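Resume, retry, verify: moving big files over bad lines
Speaker notes, Berkau user group evening

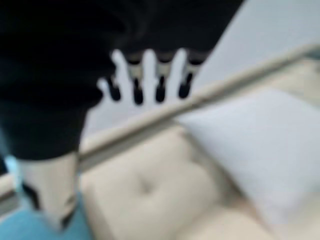

Opening (keep it short)

Good evening. Say thanks for the room and the coffee. Ask who in the audience has lost a large download at 90 percent. Wait for the hands. Then say that my talk is for these people.

I work on the transfer part of Unden, a small open source program for fetching files. I will not sell it tonight. Most of what I say is true for any download tool, also for the one that is built into your browser.

Old problem, old answers

People sent files over telephone lines already in 1979, and the lines were noisy. The early protocols cut the file into small blocks and put a checksum on each one. If a block was damaged, the receiver asked for it again. Please notice that this idea is older than many of us in the room. (Pause. Do not explain the protocols, last time I lost ten minutes there.)

How resume works

The client asks the server for a range of bytes, for example everything after the first 500 megabytes. If the server supports ranges, it answers with code 206 and sends only the rest. If it does not, it answers with 200 and starts from zero. A careless client then glues the whole file to the end of the half file, and the result is garbage. We had this bug in Unden for two releases. Show the terminal output, font size big.

Second trap: the file on the server has changed between the two attempts. The first half is old, the second half is new. The size may even look correct. For this there is the If-Range header, with the ETag from the first answer. When the tag does not match any more, the server sends the complete new file.

Many connections

Somebody will ask why we open only 5 connections when other programs offer more. My answer: on our test server at Amarasinghe, more connections gave us no better speed, and the disk had more work to put the pieces in order. Some servers also block a client which is too hungry. The number can be changed in the settings – but please be polite with small mirrors.

Retry

Do not retry at once. Wait one second, then two, then four, and add a little random time. Without the random part, all clients come back in the same moment after an outage and the server falls down again. The Idov mirror had exactly this problem in August.

Verify

Compare the hash after the download. Take the hash from the project's own page and not from the mirror, if you can. A hash from the same place as the file protects you from a broken line, but it does not protect you from a bad person.

Demo

Start the download, pull the network cable, count to ten, plug in again. If the wifi is on, the laptop will switch over and nothing will happen, so turn wifi off BEFORE. Backup recording is on the desktop.

Questions

Likely ones: proxy with login, files over 4 GB on old USB sticks (format of the stick, not our bug), the queue that forgets its order after a restart. For the last one say it is fixed in the development branch and the release comes when the translations are ready.

Filed under: Talks & Slides, Networking
3 comments | 11 shares
Back to top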